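Blogger interviewed me for two hours, now wants copy approval in reverse. Normal?

I run a small blog about repairing old radios and, to my surprise, somebody asked to interview me. It was for a site called Brillstead, which covers "people who make and mend". I talked for two hours. I was charming. I told the one about the valve set and the goose.

The piece has now come back as a draft and I'm asked to "approve my voice". It is 2,000 words long and I recognise perhaps 700 of them. I'm quoted as saying my hobby "feeds the soul", which I would not say under torture. She also wants me to promise not to write about the interview on my own blog until 3 months after hers goes up. There's no fee. I haven't signed anything, though I did reply "sounds great!" to an email in July, which I now regret.

Can I ask for the quotes to be changed without looking precious? And can she really stop me writing about myself?

sayce_radio

Amedeo Piras
I've been on both ends of this, so some sympathy for all parties.

Quotes first. If she sent you the draft, she is inviting corrections, whatever she calls it. Go through it once and mark only the things you didn't say or that are plainly wrong. Leave alone the things you did say and now wish you hadn't. Send the lot in one email, with your own wording beside each line, short enough to paste in. I'd keep it to eight changes at most. Past that she'll start to feel edited and go quiet, and you'll be writing in next year asking why it never appeared.

"Feeds the soul" should go at the top of the list. Ask if she has a recording. If she has, you may have to live with having a soul.

On the other matter, a polite request to hold back is common enough and a week or two is fair. Three months is cheeky for no money. Whether "sounds great!" commits you to anything depends on what it was answering, so dig out the email and read what she'd asked. If the three months wasn't in there, you didn't agree to it. I'd write back and offer to wait until her piece is live, then link to it. Most bloggers want the link far more than they want your silence.

Keep the goose for yourself. If it isn't in her draft, that's your next post.

Callthorpe Jen
Happened to me with a knitting site. They had me down as "bubbly". I said nothing and it has followed me about ever since, including onto a poster at the library. Say something.

Also check they've spelt your blog's name right. Mine went out with somebody else's address on it and she got up to 3 new readers, which was most of mine.

pramex
why would you let anyone interview you for free. start a podcast

sayce_radio
Thank you all. The July email turns out to be about what time suited me for the call, so I have promised her half past ten and nothing more. Six corrections sent. She says the soul is "a paraphrase" and will come out. She is keen to keep "twinkly", and I've let her have it.

I will not be starting a podcast.

Related on this site
Guest post went up without my name on it
How long before I can chase an editor?
Is it rude to turn down a blog tour?
My sister has started a blog and I am in it
Should I reply to my one bad comment?
Moving eight years of posts to a new host
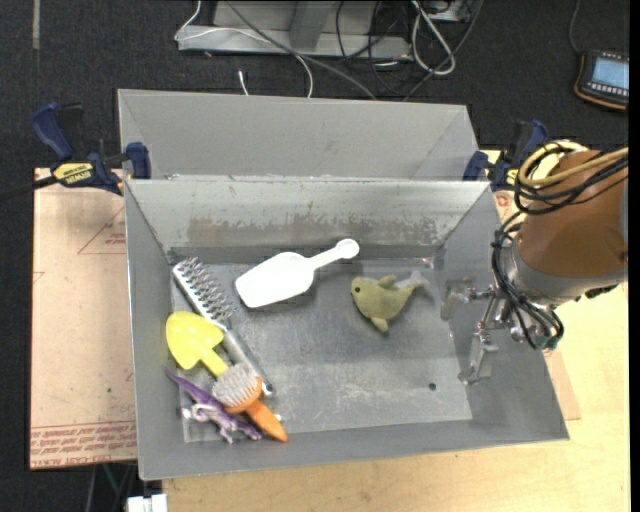
Page 8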